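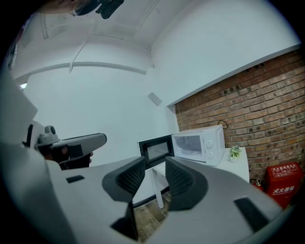
Skarnex Brings Its Winter Cribbage Evenings to Tultton

TULTTON, Fri 6 December – Skarnex, the card game publisher and club organizer, is delighted to announce that its winter cribbage evenings are coming to Tultton this season, with a full program of friendly play, beginner tables and a singles tournament for anyone who fancies pegging their way to the Schmieder Cup.

The evenings grew out of a summer gathering in Zastirthorpe last August, when what had been planned as a quiet afternoon of cards ran on well past supper, and a good many people who had come along only to keep a friend company went home asking where they could buy a board. We have been hoping to do it again ever since, and we are so pleased that Tultton has made room for us at the Schmieder Rooms, 2201 Mill Street.

Doors open at 6:30 every Thursday evening through the winter, and play begins at seven. Admission is $10, and that covers your seat, the use of a board and a deck, and as much coffee as you care to drink (there is usually cake as well, though we can't promise what kind). Players who own a favorite board are warmly encouraged to bring it.

"Cribbage was the first game my grandmother trusted me to keep score in, and I still hear her counting fifteens when I turn over a hand," said Senga Moffat, founder of Skarnex. "It's a game you can learn in an evening and go on getting better at for the rest of your life, and I would love to see parents, neighbors and old rivals sitting down together over it this winter."

The beginner tables will be led by Nataša Đorđević, who wrote the Skarnex pocket guide to the game and will be going over the deal, the crib, the count and those sneaky points people miss when they are tired. Her sessions last an hour, and newcomers can then join the open tables or simply pull up a chair and watch.

The singles tournament has 20 places, filled in the order that entries arrive. Matches are played to 121 points, with the winner going through to the next round, and muggins will not be in force, so you won't lose points to a sharp-eyed opponent if you miscount.

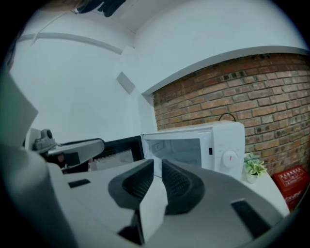 Do I need to know how to play before I come?

Most people at the beginner tables will be starting from scratch, so no experience is needed. Come at 6:30 and ask for the beginner tables when you arrive. Tournament players should already be comfortable counting a hand without help.

Entry forms for the Schmieder Cup are available at the door. Children aged 10 and over are welcome to play alongside an adult.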